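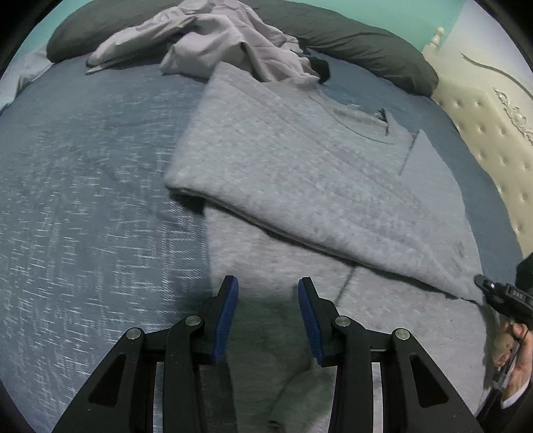 Saturday, April 18, 2026. Folding quilted pieces, bed versus table. Wenche has been claiming since October that a bed is as good a surface as the cutting table, and that I make too much of it. I'm still not convinced. The light gray quilted one was halfway through its fold on the blue-gray bedspread, with the upper layer laid over on the diagonal, and the rounded fold ran downhill to the lower right. A fold on a slant is what I'd expect on anything with give under it. The faint quilting lines run diagonally too, so your eye takes them for a guide and they aren't one. Wenche says the slant is my hands and has nothing to do with the mattress. Could be. I folded the next piece on the table and it came out straighter, but I was also trying harder, so that proves very little.

The pillow and the lavender pile stayed where they were the whole time. Sigrun thinks you should clear the bed before you start. Probably right, but people at home don't clear the bed, and we are supposed to be writing a care card for people at home.

On the Grilteo method (fold in thirds, then roll): I don't buy it for quilted fabric. Their sheet says it "relaxes the layers." No idea what that means. What I got was a fat roll that opened by itself on the shelf while I was making coffee. Rolled it again, tighter, and it held, but then there were creases across the back that I would be annoyed to find on anything of mine. Gunnel says they steam out. She said that about the Pritance samples as well and two of those still have the line.

The plain half fold does better. Sleeves in, bottom edge up to the neck, leave it alone. The neck is the part that gives trouble. The seam there is thicker than the rest and whatever you lay on top rocks on it. Tried stopping the hem short of the collar, which made a flatter package but a longer one, and it doesn't go in the narrow bins. It does go in the Tveit drawer if you push.

Weight test. Put the 800 gram board on the folded piece and left it over lunch. Took it off, couldn't see any difference. Frøydis said she could. I asked her to pick the pressed one from a pair with her back turned while I swapped them and she picked the wrong one, then said the light was bad. Should be done again with the 1000 gram board and someone who doesn't care how it comes out.

Fuzz: the soft surface picks up everything. Lint roller takes off most of it and also some of the nap, I think. Don't put the roller on the card until we've tried it on a scrap 70 times or so and looked at the scrap.

For the card, draft 7: half fold, yes. Thirds and roll, no, unless Solveig can show me one that stays shut overnight. Bed or table, leave it out for now. Wenche wants "any flat surface" and a mattress is not a flat surface.

Still to do: ask Gunnel where the steamer went. Find the second board. Scraps are in the box under the window, wrong label on it.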